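Search this forum Search Advanced search

Daka fragrance-free tea subscription, is it worth it?

skollthorpe_jen
Been offered 18 quid a month for the Daka "reserve" teas. The leaflet says each batch is picked from bushes over 1,000 metres up and tasted by 13 experts. Has anyone had it? I like a decent cup but I'm wary of anything with a leaflet that long.

kettleman627
Height tells you very little on its own. Plenty of dull tea grows up hills. Ask them for the picking month and the name of the garden. When I asked, I got a paragraph about passion.

Olga Peixoto
I think that's a bit harsh. My sister gave me a year of it and the black tea was good, better than supermarket stuff. I keep boxes in the office cupboard, away from the light.

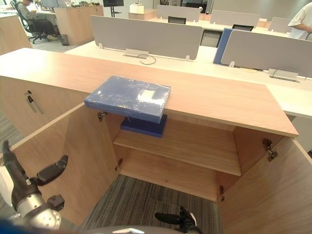

Cupboard open, blue box on top still in its wrapping.

kettleman627
Better than supermarket bags, fine. Better than loose leaf from Drusari at half the price? I've had both and I doubt you'd pick them apart blind.

Olga Peixoto
I would, the Drusari one goes bitter after four minutes.

kettleman627
So take it out after three.

skollthorpe_jen
Did either of you get the picking month in the end? The website only gives a "best enjoyed by" date, and mine would be 31/03/2021 — which could mean anything.

Olga Peixoto
No month on mine either, I'll give you that. I still don't see that it makes the tea bad.

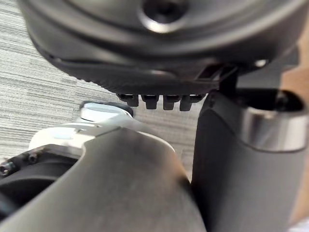
Dark grey casing, close up.

kettleman627
It doesn't make it bad, it makes it impossible to check. Buy one packet before you sign up to twelve.

skollthorpe_jen
They don't sell single packets. I've asked for a sample and I'll post if one turns up.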